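Bin liner keeps sliding in, and other small corner problems
Home and Tidying > Storage and Waste

teasel_and_twine
June 7, 2018

Hello all, long time reader, very occasional poster. I've got a little corner with planked walls on three sides (pinky beige, a bit patchy, I like them) and I'm trying to get it to behave itself. The main trouble is the bin. It's a small dark teal one with a yellow rim and I'm fond of it, but the liner won't stay put. I fold it over the edge, drop two things in, and by teatime it has slithered down inside and I'm fishing a yoghurt pot out from between the bag and the wall of the bin.

Second trouble is drinks bottles. Everyone in this house opens one, has half, puts it down next to the bin and walks off. Next to it! So I end up with a little crowd of them and I never know which are finished with.

How do you lot manage it? I don't have room for a second bin, or that's what I keep telling myself.

mopsandmarrows

Liners first, that's the easy one. What size bags are you buying? If they're the standard supermarket ones they'll be miles too big for a titchy bin and the weight of the spare plastic drags the rest down. I had this for years. Pinch the slack at the back, tie a knot in it so the bag is snug round the rim, done. I use the Bristemo small ones now, 19 to a roll for some reason, and they don't need the knot.

Hollin88

Elastic band. A big fat one, the sort that comes round broccoli. I know it looks a bit student digs but it hasn't moved in years. You could find a yellow one to go with your rim :)

mopsandmarrows

The band perishes though! I've had one ping off into the soup. Knot every time.

Hollin88

Why was your bin near the soup?

mopsandmarrows

It's a small kitchen, Hollin.

Wick

As for the bottles, I don't think that's a storage problem, it's a people problem. Ours got one warning each and then anything left standing got tipped down the sink, whoever's it was. My eldest sulked over a peach squash for a whole evening. I would say though, please don't chuck half full bottles in a bag. The lids come undone and then you've got bin juice, and if it's sweet tea you've got ants as well by July.

teasel_and_twine

Ants, oh no, hadn't thought of that. OK, knot tonight and I'll have a look for a band as well so nobody falls out.

I do rinse the bottles when I catch them. The thing I can't decide is whether they should go in this bin at all or straight out to the recycling, which is down two flights and along. It's a faff to do it one bottle at a time. And there are other bits in the corner too, the tape dispenser (red, weighs a ton) lives down there at the moment, plus I've got the white wire tiers with the sloping shelves up on the wall and a black mesh basket hanging next to them. The basket only has one packet lying in it so there's definitely space going to waste.

While I'm here, does anybody know about getting the haze off a marble pattern? It's all greys and whites with a bit of goldy brown running through, lovely when it's clean, but it's gone sort of powdery looking and wiping only seems to move it about. There's a tiny white fleck as well that I keep trying to pick up.

Bin and bottles in the first one, marbling in the second.
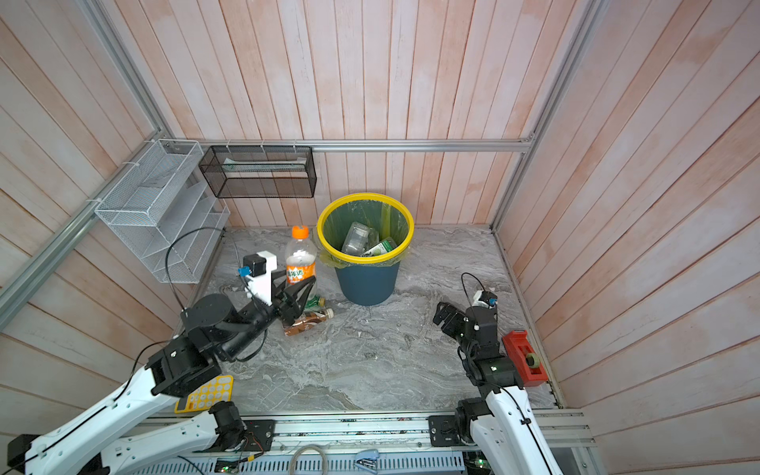
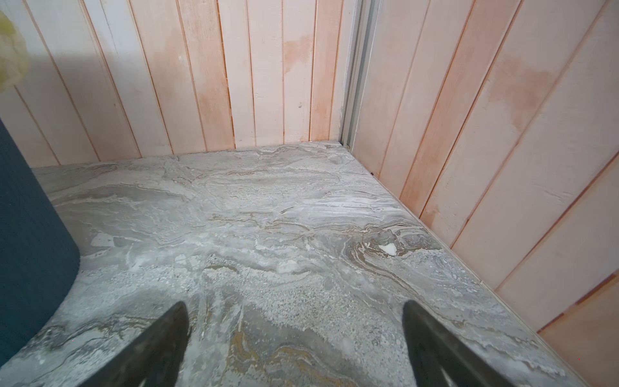
Henok Zeleke
Rinse, squash, lid back on, and let them build up in a bag on a hook, that's my advice on bottles. I'm on the third floor and I used to do the stairs every day like a mug. Now I go down when the bag is full, which for two of us is every 8 days or so. A squashed bottle takes up hardly any room and with the lid on it doesn't puff back out. Our council at Primenberg wants lids on anyway, but do check yours.

mopsandmarrows

Ours wants lids OFF. Drives me potty. I've got a jam jar full of lids and no idea what to do with them.

Wick

Lids off here too, until last year, then on. I'd ring and ask.

Adanech Kahsay
I'm going to disagree with the bag on a hook, sorry Henok! It just becomes another thing dangling. In a small corner I'd keep the floor for the bin and nothing else, and put the daily bits up in the mesh basket, tape and so on. If the bottles have nowhere to stand people soon stop standing them there. Well, mine did. It took a fortnight and a certain amount of shouting.

Henok Zeleke
Or they stand them on the windowsill. Mine would. I'd leave the tape where it is too if it's a heavy one, I wouldn't want that hanging over my toes in a basket.

Adanech Kahsay
Fair point about the toes. Low shelf then.

Hollin88

For the haze, is it real stone or a printed pattern? It matters. If it's real, keep vinegar well away from it, it'll etch. I ruined a hearth that way and I'm still cross. Warm water, one drop of washing up liquid, wrung out cloth, then a dry one straight after. Nine times out of ten a powdery look is old cleaner that never got rinsed off.

Wick

Seconding the dry cloth. I bought a stone polish from Shehata, £11 a bottle, and it did precisely what the dry cloth did.

mopsandmarrows

I quite like that polish. Smells of oranges.

teasel_and_twine

No idea if it's real! It came with the place. I've been using a spray and not rinsing, so Hollin, I think you may have me there. Will do plain water first and see. Vinegar has gone back in the cupboard, I had it OUT on the side ready.

Liner update: knotted at the back, has survived breakfast and two teabags. I'm going to try Adanech's nothing-on-the-floor rule for a week and if the bottles migrate to the windowsill I'll come back and tell Henok he was right.

Henok Zeleke
I'll look forward to it.

Hollin88

Still think you should try the elastic band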